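Hallside Children's Library
Learning Pages: Things Around Us

Tables, Floors and Walls: How a Plain Room Works

Most rooms are full of objects that people use every day without looking at them closely. A table is one of these. A floor is another. This page explains what these things do, how they are made, and why so many workrooms and classrooms look alike. It is written for readers in the second through fifth grades, and an adult may wish to read it aloud to younger children.

What is a table?

A table is a flat surface held up off the ground. The flat part is called the top. The parts that hold it up are called legs, although some tables stand on a single thick post or on two solid panels. A table lets people work with their hands without bending down to the floor, and it keeps small things where they can be seen and reached.

The height of a table matters a great deal. A table for eating or writing is made so that a seated person can rest both arms on it. A table for standing work, such as a kitchen counter or a workbench, is taller. If a standing person uses a low table, the back has to bend, and after a while it begins to ache. Readers may test this at home by drawing a picture first at the dinner table and then, standing up, at a low coffee table.

Square tables and long tables

Tables come in many shapes, and each shape suits a certain kind of work.

A square table has four sides of the same length. A person can stand at any side and reach about as far across as from any other. Square tables are good for games, for jigsaw puzzles and for any job in which one thing is placed in the middle and worked on.

A long, narrow table has two long sides and two short ones. It fits well along the side of a room, where it leaves space for people to walk past. Long tables are useful for laying things out in a row. At the Bondthorpe school fair each December, the cakes are set out on long tables so that visitors can move along the line and see every one.

A round table has no corners at all. Everyone seated at it can see everyone else, but it is harder to push against a wall.

Why are so many tables white?

White surfaces reflect light. This means that when light falls on them, most of it bounces back into the room. A room with white walls and white tables will seem brighter than the same room painted dark brown, even with the same lamps.

A white top also makes dark things easy to find. Place a black button on a black cloth and then on a sheet of white paper, and the difference will be clear at once. The word for this difference is contrast. Teachers use contrast when they write with dark markers on a white board, and printers use it when they put black ink on white paper.

There is one drawback. White surfaces show crumbs, pencil marks and fingerprints very quickly, and they need to be wiped often - usually with a damp cloth and a little soap.

Matte and shiny

Some surfaces are shiny, and others are matte. A shiny surface reflects light in one strong direction, like a mirror or a still pond. A matte surface scatters the light in many directions, so there is no bright spot to trouble the eyes. A sheet of drawing paper is matte. A polished spoon is shiny. Many work tables have a matte top for this reason.

The floor under the table

A floor must carry the weight of everything in the room, including the people. Wooden floors are often made of long planks laid side by side. A plank is a flat piece of wood that is much longer than it is wide.

Wooden planks often have streaks in them, some dark and some light. These streaks are called the grain. Grain is formed as a tree grows. In spring the tree grows quickly and makes pale wood, and later in the year it grows slowly and makes darker wood. When the trunk is sawed into planks, these layers appear as lines and swirls. No two trees grow in just the same way, and so the patterns differ from plank to plank.

Boxes, trays and lids

A tray is a flat object with low edges. It carries things and stops them from rolling away. A box has taller sides and often has a lid. Some lids lift off completely. Others are joined to the box along one side, and the line where two parts meet or fold is known as a seam or a crease.

The picture shows a flat black object, much like a shallow box or tray, on a square white table. Readers may like to look for contrast, for a seam, and for the streaks in the floor. 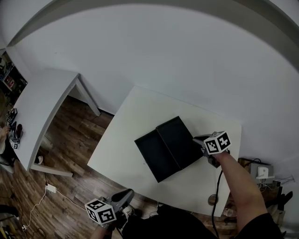
Cor Kuipers wrote to the library after reading an earlier version of this page, and asked that something be said about table legs. Thin legs, the letter pointed out, leave more room for feet and make it easier to sweep, but a table with thin legs must be well joined at the corners or it will wobble. The library agrees, and thanks Cor Kuipers for the suggestion.

Something to try

Choose one table at home or at school. Look at its shape, its height, its color and its legs. Feel the top and decide whether it is matte or shiny. Then place one dark object and one light object on it, step back 2 big steps, and see which is easier to notice. Drawings of tables may be handed in at the front desk, with the reader's first name and grade written on the back.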